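Ticket 800-14: Inflatable archway deflates overnight
Product: Gikolari lit garden archway, self-inflating
Opened: April 8, 2019
Customer: Sarla Rawat
Assigned to: Ronaldo Pangilinan
Status: Waiting on customer

Customer reports the archway inflates normally at dusk, then the left leg sags after 90 minutes. Lights stay on. Blower can still be heard. Unit was bought in March and has been set up on the lawn for three weeks.

Asked customer to check the zipper at the base of each leg. Right one closed, left one open by a finger's width. Closed it and retested. Leg held longer but still sagged.

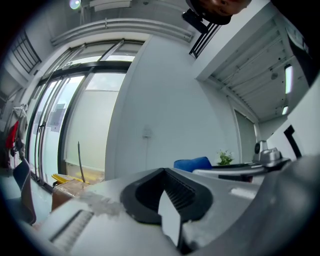
Potted plant with white flowers, by the wall.

Seema Dixit (parts) says the Ferumix blower in this batch has a foam intake filter that clogs with grass clippings. Customer had mowed with the archway in place. Sent instructions: unplug at the wall, remove the intake grille — 3 screws — and rinse the filter in cold water. Let it dry fully before refitting.

Customer rinsed the filter. Better airflow, she says, and the arch now stands until the timer switches off. Left leg is still softer than the right.
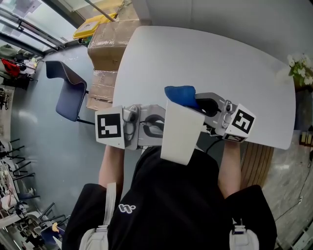
Next thing to rule out is the seam behind the left leg, near the tether loop. Asked customer to brush soapy water along it with the blower running and watch for bubbles. If it leaks, we'll post a patch kit in the matching colour. Chun-hung Liao has confirmed the kits are in stock.

Do not replace the blower yet. Follow up if no reply in 14 days.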